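4.2 Setting Up a Spectator Count for a Multi-Day Event

This section covers the entry of zones, counting shifts and visitor surveys in Skevlow before an event opens. Complete section 4.1 (Event Record) first. The steps apply to regattas, road races and other events where all or part of the viewing area has no ticket gate.

Before you start

You need the site plan, the daily schedule of racing or practice, and an account with Planner rights. Viewer accounts can open the pages below but cannot save them.

Step 1. Open the event record and select Zones.

Step 2. Draw one zone for each viewing area. Zones must not overlap. Where a footpath joins two areas, assign the path to one zone only.

Step 3. For each zone, set the type to Gated or Open. Gated zones take their totals from the turnstile file. Open zones take their totals from hand counts entered by shift.

Caution: Changing the type after the first count has been saved deletes all counts for that zone. Export the zone before changing it.

Step 4. Select Shifts and enter the start and end time of each count. Open zones need at least 2 shifts per day. Leave no gap between the end of one shift and the start of the next.

Step 5. Enter the Repeat Visit Factor. If no survey has been run at the site before, leave the field blank. Skevlow then reports attendance as visits and hides the Unique Visitors line.

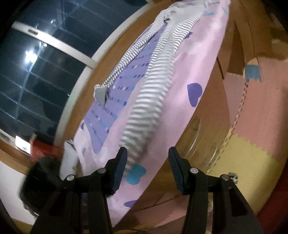

A reader of the online edition asks whether the factor from a May event can be carried over to a fall event at the same site. It can be entered, but the report will mark it as Imported, and the Unique Visitors line will be printed with a dagger.

Note: Boats anchored outside the course are a separate zone type (Afloat). Enter the number of boats and the mean number of persons aboard. Do not add these persons to a shore zone.

4.3 Loading the Visitor Survey

The survey supplies the spending and overnight-stay figures used in the impact report. Paper forms and tablet forms may be mixed within one event.

Step 1. Select Survey, then New. Choose the Plovmont template for events with overnight visitors, or the short template for day events.

Step 2. Set the home area. Respondents whose ZIP code falls inside the home area are treated as local, and their spending is left out of the Direct Spending total.

Step 3. Set the minimum number of completed forms. The Plovmont template opens with a value of 183. A lower value can be saved, but the report will carry a small-sample notice on each page.

Step 4. Print or publish the form. The form code appears at the foot of each sheet and must match the event record.

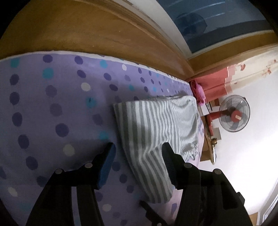

One comment on this page points out that crews and team staff often fill in the form while waiting near the launch area, and that this pushes the average length of stay up. Use question 4 (Reason for Visit) to filter them. Answers of Competitor or Team Staff are moved to the Participants table and do not affect the spectator averages.

Caution: Do not edit the question order after the first form has been loaded. Answers are stored by position.

Step 5. After the last day of the event, select Close Survey. Late forms can be added only by a Planner, through Reopen.

Proceed to section 4.4, Checking Daily Totals.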